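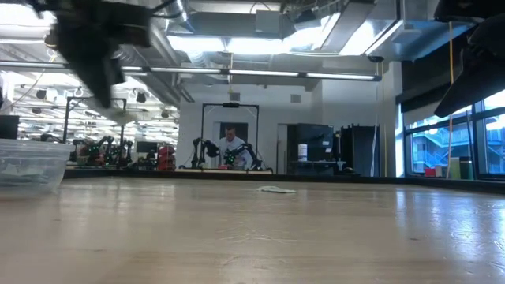 Issue 25

Refreshing a Tired Tabletop Without Stripping It
By Nawal Abou Zeid

A clear-coated table can go years without refinishing. Most of what makes one look old sits in the top layer: wax buildup, hand oils, light scratches and dull spots from hot dishes. All of that can be dealt with in an afternoon. Deep gouges, bare wood and peeling finish are a different job and are not covered in these instructions.

What you need

Dish soap and warm water
Mineral spirits
Four or five clean cotton cloths, cut from old T-shirts
A gray non-woven abrasive pad, fine grade
Paste wax or a wipe-on polyurethane, depending on the finish
Nitrile gloves
A small flashlight

Step 1. Find out what the finish is

Pick a spot underneath the table where the finish continues past the edge. Put a drop of denatured alcohol on it and wait a minute. If the spot turns sticky, the finish is shellac. If nothing happens, try a drop of lacquer thinner on a fresh spot. Lacquer softens quickly. Varnish and polyurethane may wrinkle a little or do nothing at all.

If the table is shellac, use wax in step 5 and keep alcohol away from it for good. If it is lacquer, use wax as well. Only varnish and polyurethane should get the wipe-on coat.

Step 2. Wash

Mix a teaspoon of dish soap into a quart of warm water. Wring the cloth out hard before it touches the table. Work with the grain in sections and dry each section before starting the next one. Change the water when it goes cloudy. Kitchen tables usually need two washes, and the area in front of each chair may need three.

Let the table stand for an hour.

Step 3. Remove old wax and polish

Open the windows and put on gloves. Dampen a cloth with mineral spirits and wipe with the grain, turning to a clean side often. Yellow or brown residue on the cloth is old wax. Keep going until the cloth comes away clean. Spray polishes with silicone in them take longer, and a table that has had them for years may never take a new coat of polyurethane evenly. In that case stop here and use wax.

Lay the used cloths flat outdoors to dry, away from anything that can burn. Do not ball them up or put them in the trash wet.

Step 4. Even out the scratches

Hold the flashlight low, almost level with the surface, and look across the table toward the light. Scratches that disappeared under the ceiling lamp will show up. Run a fingernail across them. If the nail does not catch, the scratch is in the finish only and the gray pad will soften it.

Rub with the grain using light pressure and long strokes. Go the full length of the table even if the scratches are all in one place, otherwise you will have a dull patch in a shiny top. Ease off near the edges, where the finish is thinnest. Stop every few strokes, wipe and look again with the flashlight.

For a high gloss, follow with wet paper, 1000 grit, lubricated with water and one drop of soap. For satin, skip the paper.

Step 5. Wax or recoat

Wax: put a spoonful of paste wax inside a folded cloth and rub until it comes through the weave. Spread it thin. Wait for it to haze, usually up to 25 minutes, then buff with a clean cloth. Streaks mean too much wax - buff again with a cloth barely damp with mineral spirits.

Polyurethane: wipe on a thin coat with the grain and leave it alone. Going back over a half-dry coat leaves ridges. Let it dry overnight, rub lightly with the gray pad, wipe off the dust and put on a second coat. Keep plates and lamps off the table for three days, and tablecloths off for two weeks.

Upkeep

Dust with a dry cloth. Wipe spills with a damp one. Wax again when water stops beading. A polyurethane top needs nothing more than soap and water.

Correction: the printed version of this page gave the drying time between coats as one hour. It should be overnight.

Last updated 10 November 2021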